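Haltirbridge Forums > Arms and Grippers > Flat fingers vs the Mizuno soft ones, two arm cell

bench_goblin
Saturday, 9:14 am

Ok so quick one. Two white arms, black parallel grippers, flat plate fingers on both. Been trying to decide if I swap one side over to the Mizuno soft fingers or leave the pair matched. Budget covers one set. Not two.

Test objects are whatever fits on the gray table: carton of wafer rolls standing on end, little red bottle on its side in the tray, small yellow lumpy thing. Drawer cabinet at the back is for later, handle pulls, ignore for now. 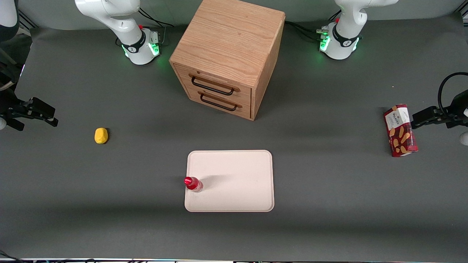 What I want to know

- does the soft set lose you anything on boxes
- anybody running mismatched fingers left/right, does your controller hate it
- wrist cam placement, stay or move

Controller is the Hunevton one, stock firmware. Go.

torquewrench_ty
9:31 am

Keep flat. Soft fingers are great on fruit and terible on cartons. They squish, box rotates in the grip, you place it crooked. Had a set on for 3 weeks and took them back off.

pallet_rat
9:40 am

Disagree with Ty. Depends on the durometer. The firmer ones hold a carton ok if you grab it low. Ty which ones did you have?

torquewrench_ty
9:44 am

The squishy ones. Fine, fair. Still wouldnt put them on a tall narrow box. Center of mass is way up there compared to where the fingers land, any give at all and it leans.

nullspace
9:52 am

Mismatched is fine on the Hunevton as long as you set the tool per arm. TCP offset, closed width, payload. Three fields. People copy the left config over to the right and then wonder why everything closes 2 mm early.

Go check that before you buy anything.

bench_goblin
10:20 am

Checked. Left and right both had the same closed width typed in and they are NOT the same fingers out of the packet. Off by 2 mm, lol. So thank you nullspace, I owe you a coffee.

Doesn't settle soft vs flat though. Going to run the yellow thing next, flat fingers, wrist cam only. My worry is the small round stuff. Two flat plates on a curved surface = two little contact patches and it spins out.

pallet_rat
10:26 am

Put rubber tape on the plates. Costs nothing. Try that before spending on soft ones.

kettle_drum
10:41 am

Tape peels. Every time. Then there's a flap hanging in front of the camera and your detector thinks it's an object. Arnby sell a thin glue-on pad for flat fingers, been happy with mine, no edge to catch.

pallet_rat
10:43 am

Tape peels if you don't clean the plate first. Alcohol wipe, wait, press. Not hard.

kettle_drum
10:44 am

I cleaned the plate.

bench_goblin
11:35 am

Wrist view while lining up on the yellow one. Both fingertips stay in view which is most of what I need from it. Target is nearer the right finger than the left here so there's some centering to do before closing.

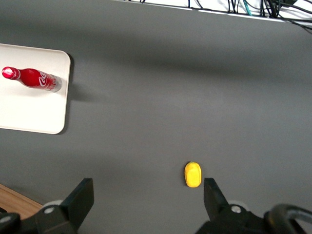

Did 9 tries, flat plates, no tape no pads, all on the yellow one. 7 good, 2 it rolled off before the fingers were fully shut. Both bad ones I had it off center like that and one finger got there first and shoved it. So maybe that's a centering problem and I was about to blame the fingers for it.

Close speed was default. Haven't touched force yet.

nullspace
11:48 am

Yeah thats centering. Soft fingers would hide it for you a bit, they forgive being off. Whether you want that hidden is up to you. I'd slow the close on the last bit of travel and rerun the same 9.

torquewrench_ty
11:55 am

+1 slow close. Also your tray rim. If you go for the bottle with those plates flat and low you're going to clip it. Come in from above and tilt the wrist.

pallet_rat
12:02 pm

Bottle is where I'd want soft, personally. Shiny and round. Flat plates on a cylinder are ok across the middle, bad on the shoulder.

torquewrench_ty
12:05 pm

So grab the middle??

pallet_rat
12:06 pm

Sure, if your detector gives you the middle. Mine likes the cap for some reason.

kettle_drum
12:15 pm

Camera: leave it where it is. I moved mine further back to see more table and lost the fingertips in the last bit of the approach, spent a whole January redoing the calibration. You've got the fixed cam for the wide view anyway. Let the wrist one do the close work.

bench_goblin
12:50 pm

Ok plan. Cam stays. Slow close, same yellow thing, 9 more. Then bottle from above across the middle. Then the carton, gripped low AND gripped high, see who's right about the lean.

If flat + slow close gets through the bottle I'm buying the Arnby pads and skipping Mizuno for now. If not, one soft set goes on the right arm and left stays flat for boxes.

Will post numbers tonight or tomorow. Does anyone know if the Hunevton lets you set close speed per grasp or is it global? Can't find it in the menus.

nullspace
12:58 pm

Per grasp. Tool page, advanced, second tab. Save it or it drops on reboot.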